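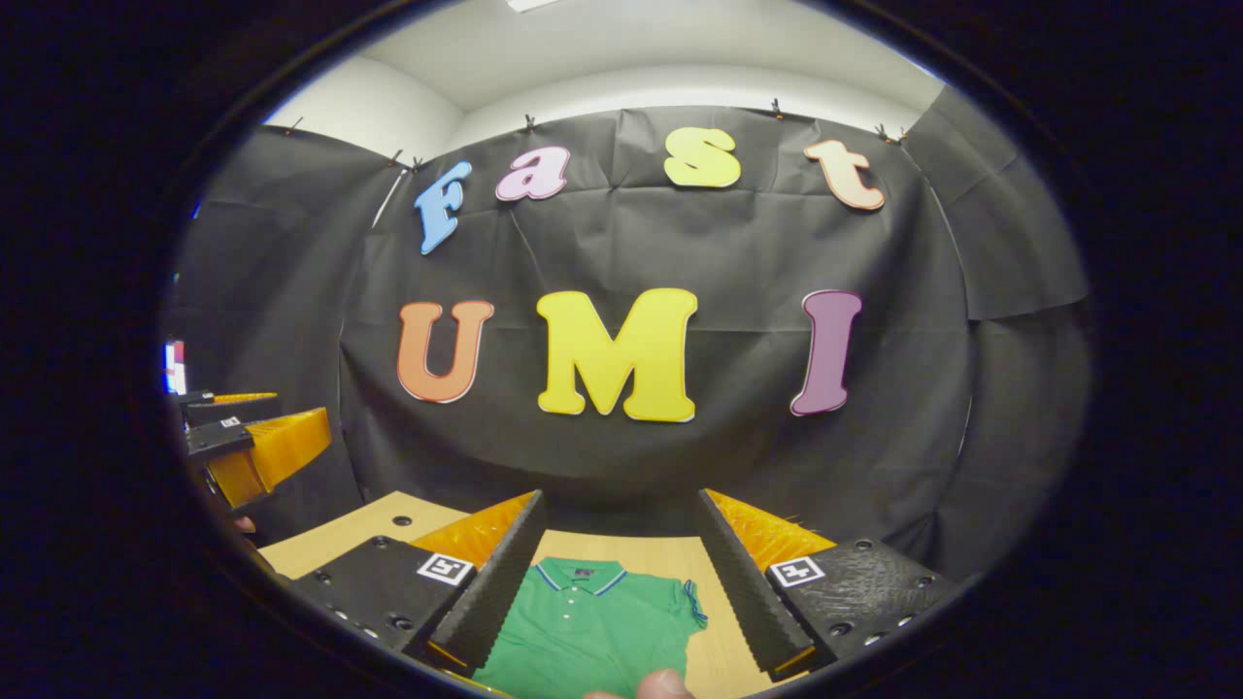 Grímur Ingvarsson wrote at 9:15 that the shortlist for the regional technology awards had been published without the scoring sheets, and he asked whether other entrants had received theirs.

Prandent_Office
Our firm entered the large enterprise category. We received a total score of 82 and no breakdown by criterion. The entry rules state that each entrant will be given written comments.

listcombe_admin
The rules state that comments will be given after the final round. Please refer to section 4. The shortlist is not the final round.

Grímur Ingvarsson
I have read section 4. It refers to "each stage of judging," and the shortlist is a stage. Troltden was told its score of 57 fell below the line, yet the line itself was never announced. 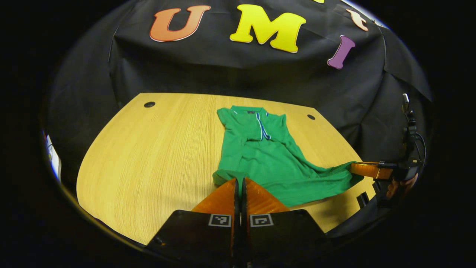 Green polo shirt on the table.

listcombe_admin
The line is set by the judges once all entries have been read. It has been done this way since the awards began.

Ívar Zoëga
I must disagree with the previous reply. A firm that spends weeks on an entry is entitled to know the standard in advance — or at least to be told it afterward. Lazăr withdrew in March over the same question.

Prandent_Office
We do not support withdrawal. We would accept a one-page summary for each entrant, sent within 30 days of the shortlist.

Grímur Ingvarsson
Agreed as to the summary. I would still ask that the line be published.

listcombe_admin
Both requests have been passed to the judging panel. Entrants who wish to add a statement may send it to the awards office before noon tomorrow.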